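Hasum: a little folder of bathroom stuff

Hi! Hasum is my collection of close-up pictures of the everyday things that live next to a sink: soap, soap dishes, toothbrush cups, nail brushes, that sort of thing. It's at almost 3000 pictures now, which is a bit silly for something I started one April when I couldn't find a decent picture of a soap dish that wasn't trying to sell me one.

What's in here

There are 29 folders, one per kind of object. Soap dishes are the biggest by far (I like them, sorry). Inside each folder the files are just numbered, and there's a plain text list called notes.txt with a short line per picture: what the thing is, main color, what it's sitting on. I typed those lines myself, so expect typos. If I couldn't decide between green and gray, I wrote both.

Soap and dish get separate entries, even when they're together. I used to lump them into one and it made searching for "pink" a real pain!

Known problems

The Bako folder has 3 duplicates I keep meaning to pull out. Sponges and washcloths got mixed up early on and I've only fixed the first 200. Lots of plain white surfaces too, so if you need busy, cluttered counters you'll be happier elsewhere.

Using it

Take what you like, for anything. A credit to Morfudd Vaughan would be lovely, and if you spot a wrong color in the notes, send me the folder and file number.

Last changed Tue 20 January, when I split the dishes with ribs from the ones with flat bottoms.
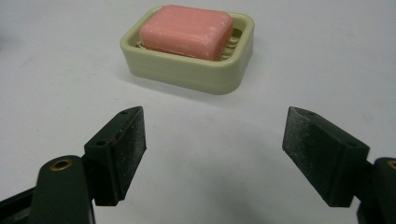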